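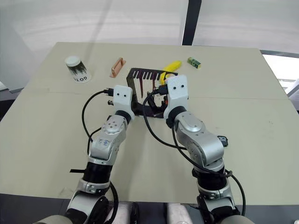 Page 2

Search this forum Advanced search Go

Re: Minerton student build – two-arm table clearing, Clendura entry

pell_mell
I read all of page 1 and I still don't know what the claim is. The first post says the Minerton team has "autonomous two-arm manipulation of household objects." Then a team member says the arms are being driven by a student with a pair of leader handles. Those are different things. Which one is going to Clendura?

tanager_jo
Both, in a way. I'm on the team, the quieter half of it. We record with the handles, then train on the recordings, then run the trained thing with our hands off. We have 294 recordings so far. The rules let you show either mode, but you only get full points if the handles are unplugged.

pell_mell
And how many of the hands-off runs work?

tanager_jo
For the cup, most. For the rack, not enough to put a number on.

pell_mell
That's the number I'd want first.

oldgearhead
I have judged student events for a long time and I want to back pell_mell up a little. The word "autonomous" on a poster has cost more teams more goodwill with me than any broken motor. Put "driven by hand, learning in progress" on the poster and I'll spend twenty minutes at your table. Put "autonomous" and I start looking for the handles.

That said, it's a decent setup for a class project. Nice big clear table. What is the black rack with the prongs?

tanager_jo
That's our hard object. The cup and the banana are easy, more or less. The rack is thin metal, the prongs catch on things, and the task is to lift it with both grippers and set it down again without it tilting. One arm can't do it, so it's the part that justifies having two.

oldgearhead
Does it justify two arms, or did you have two arms and go looking for something?

tanager_jo
Second one. Our advisor asked the same question in the same tone.

lintroller
Not on the team but I took the class last spring. Thanasis Stergiou runs it and he will ask that question every week until you can answer it. We had a project that opened jars and he made us write a page on why a clamp and one arm wouldn't do. The clamp won. We got a good grade for admitting it.

quillback
Can we talk about the cables? Both arms have a black cable swinging out in a big loop over the table and then coming back down along the arm. If either of those loops catches a prong on that rack you have a bad afternoon. I don't see how you'd get a thousand clean runs with that much slack.

tanager_jo
The slack is there for wrist rotation. We shortened it once and pulled a connector at full twist.

quillback
Then route it through a sleeve up the outside and leave a service loop at the wrist only. You have plugs sticking out the side of the left gripper, and that's where it'll go next. I'd put strain relief there before I recorded another demo. And if you move the cable afterward, your old recordings show a different cable from your new ones, and you'd better hope the model doesn't care.

tanager_jo
Does it care? Serious question, we've argued over it.

quillback
I don't know, and neither does anyone who tells you it doesn't. Test it. Tape the cable somewhere else, run the cup twenty times, see if it gets worse.

marl_and_clay
I think people are being a bit hard on a student team. They've got two arms moving over a table with a mixed bunch of stuff on it – a cup, a banana, a little box, that copper-colored bracket. Two years ago the Minerton entry was a line follower that left the line. This is a big step.

pell_mell
It is a step, and I'd like to know how big. "Mixed bunch of stuff" is what I'm complaining about. Is the stuff in the same place every time? If the banana is always behind the rack on the right and the cup is always over on the far left, you've trained a very expensive music box.

tanager_jo
We move things between recordings. There's a printed sheet of layouts.

pell_mell
How many layouts?

tanager_jo
I'd have to look. Fewer than you'd like.

pell_mell
See, this is why I ask.

marl_and_clay
You could ask it nicer.

pell_mell
I could. The judges won't. Better she gets it from me in April than from them with a crowd standing there.

karst_and_karras
Posting because my handle gets confused with the Karras controller people every time this comes up: no connection, please stop sending me support questions.

On topic, though. Does the layout sheet change which way up things are? The cup seems to have lettering on the lower part, looks like GOLD, and it's upside down, with the white lid on top. If every recording has it like that, then a cup with the lettering the right way is a new object as far as the software is concerned. Same for the box. It's on its side. Somebody at the event is going to stand it up on end, I promise you.

tanager_jo
Organizers place the objects on the day, yes. We know orientation is random. We have not been random enough.

oldgearhead
Good answer. Put that on the poster too.

dvorsky_bench
I'm the one who'll disagree with everybody. You don't need more layouts or more recordings. You need a better wrist and a cheaper plan. For a flat table and that set of objects I'd use classical vision, find the blob, compute a grasp, go. No training. We did fruit and boxes that way with a single arm and a webcam, and the whole parts bill came to $1899 with the table. I never understood why students burn a semester on handles when the geometry is sitting right there.

quillback
Compute me a grasp on the rack. It's a row of thin dark prongs hanging off a bar, and there's a tangle of dark parts in and under it. Your blob finder will call it one lump and drive a finger through the middle.

dvorsky_bench
Take the tangle out first.

quillback
With what grasp?

dvorsky_bench
Fair. I'd still do the banana my way and save the training for the rack.

tanager_jo
We talked about splitting it like that. Half the team is in favor. The other half says switching between the two methods in the middle of a run is where everything will break, and they're the half that wrote the motion code, so they're winning.

marl_and_clay
What is the tangle, by the way?

tanager_jo
Spare bits. They count as part of the rack task, so they have to stay with it when it's lifted. I voted against that.

lintroller
Which software are you on? When I was there it was Vunik for the arm drivers and a pile of scripts held together by one guy's laptop.

tanager_jo
Still Vunik. The laptop graduated. The scripts are on a proper machine now and two people can run them, up from one.

lintroller
Does it still drop the right arm if you start the left one first?

tanager_jo
Yes. There's a sticky note.

lintroller
Four versions later. Wow.

pell_mell
So, to be plain about what I'd need before I believed the first post. Handles unplugged and in a box with the lid on. Somebody outside the team sets the table. Ten runs in a row, all shown, including the ugly ones, with no restarts. Say what counted as a success before you start. I'm not asking for 1000 runs, I know you have classes. Ten would do.

quillback
I'd add: leave the blinds however they are. There's a bright window over on the right, and I'd bet money all 294 recordings happened at the same time of day.

tanager_jo
After 4 p.m., mostly. That's when we get the room.

quillback
There you go. The event hall will have overhead lights and people in colored shirts leaning over the table. Record some in the morning if anyone will let you in. Record some with a person standing close by.

dvorsky_bench
Also the tabletop has a seam running across it, right about where the grippers are. Is one panel higher than the other? Because if you slide the rack across a lip you'll think your policy is bad when it's the furniture.

tanager_jo
I ran a fingernail over it and couldn't feel much. I'll put a straightedge on it.

dvorsky_bench
Do. A small step is enough to stop a thin bar that's being dragged.

marl_and_clay
OK but is anyone going to say something encouraging? I'll say it. I think the two grippers facing each other that close over the rack is a hard thing to do at all without knocking them together. I've driven handles like that at an open day and I bumped them in the first minute.

tanager_jo
We bump them too. There's a soft limit now so they can't get closer than a set gap, and it made the recordings cleaner right away. It also means we can't pinch anything narrow with both at once, so the bracket is a one-gripper job.

oldgearhead
Then I'd ask at the event why the bracket is in your set. It's a fair thing to have, small and with those raised edges, but be ready with the answer.

tanager_jo
It's on the organizers' list. We don't choose.

oldgearhead
That's an answer.

pell_mell
Did anyone ever edit the first post? It still says autonomous.

tanager_jo
I can't edit it, it isn't my account. I've asked him. I'd be happy with "two-arm manipulation, partly trained." Thanasis Stergiou wants "partly" in bold.

pell_mell
I'd take that. I'll still want to see the ten.

tanager_jo
You'll get the cup and the banana ten times each first. The rack after the cable gets moved, so give us a couple of weeks.

quillback
Strain relief on that left gripper before anything. Please.

tanager_jo
Ordered it during this thread.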